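Stop Buying Data You Won't Read

I had coffee with Kelly Frota in September, and she was so excited about her new competitor feed that she forgot to order anything. Her company sells kitchen hardware online, and she'd just signed up to get prices from 23 rival stores delivered to her inbox every morning. Every morning! I asked who was going to open the file. She said "the team," and I've been in enough offices to know what that means.

I love outside data, don't get me wrong. I spent years at Bruvwood putting together reports on what other shops were charging, and some of the best decisions we made came out of them. But the good reports were tiny. Somebody had a question (are we too expensive on shipping? did the other guys drop that line?) and we went and got the numbers for that question. When we had the answer we turned the thing off and went to lunch.

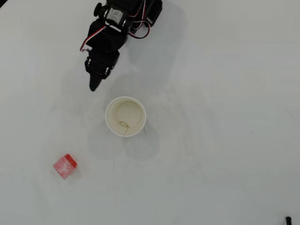
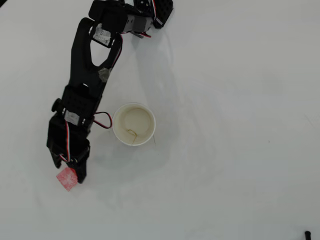
The feeds that ran forever were another story. At one point we had 18 of them, and Valdir Figueiredo, my boss back then, asked me to find out which ones people used. I stopped sending all of them for a week and waited for complaints. I got 3. One of those was from a guy who wanted to know if his email was broken.

So what did we pay for the other 15? Storage, mostly, and the poor developer who had to fix things whenever a store moved a button on its website. Plus a lot of meetings. You wouldn't believe how many meetings a spreadsheet can cause when two people read a column differently and one of them has already told the sales team.

Vendors won't talk you out of any of this, and I don't blame them — they sell by the row, and more rows is a nicer invoice. It's on you to show up with a question. Write it down in one sentence before the sales call. If you can't, cancel the call and go for a walk, you'll save around 30 minutes and maybe a year's contract.

I told Kelly most of this, probably too loudly. She's keeping the feed through the trial, but she has cut it down to the stores she loses customers to, and she put her own name next to it as the person who reads it. I'd be happy if every company did just that second part.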